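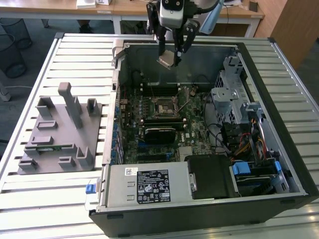

Refurbishing office towers at Clasley: bench procedure and yield
Speaker notes, Trudstead repair forum, May

Slide 1. Scope
Desktop towers only. Laptops and all-in-ones go through the Dakent line and are not covered. The sample is 318 towers received from the Bramwell office clearance. Of these, 153 were resold whole. The remainder were stripped for parts.

Slide 2. Position on the bench
Tower on its side, panel off, board facing up. Mains lead out before the panel comes off. Hold the power button for five seconds. Read the label on the power supply and enter the rating on the job sheet. Leave drive caddies latched until the data log is signed.

Slide 3. Order of work
Drives, expansion card, memory, cooler, processor. Cables are moved aside, not unplugged, unless the board is coming out. Small clips and brackets go in the tray as they come off. A loose metal part on a board is a short circuit when power returns, so check the slots and the area near the socket before the panel goes back on.

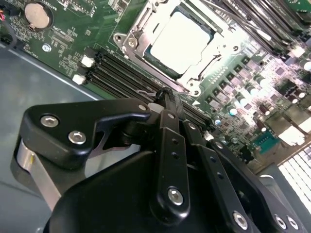
Slide 4. Memory and socket
Open the slot latches fully before lifting a module. Do not rock it end to end. With the cooler off, inspect the processor lid for old paste and clean with isopropyl alcohol. The retention lever stays closed unless the processor is being changed. Bent socket contacts accounted for most boards we scrapped.

Slide 5. Time
Median bench time was 40 minutes per tower, excluding the drive wipe. Memory modules recovered: 530. Colour-coded trays cut sorting errors; figures are in the handout.

Slide 6. Open items
Fan noise threshold still to be set. Coin cell replacement: every unit, or on test failure only? Take questions here, then hand over to the Dakent session.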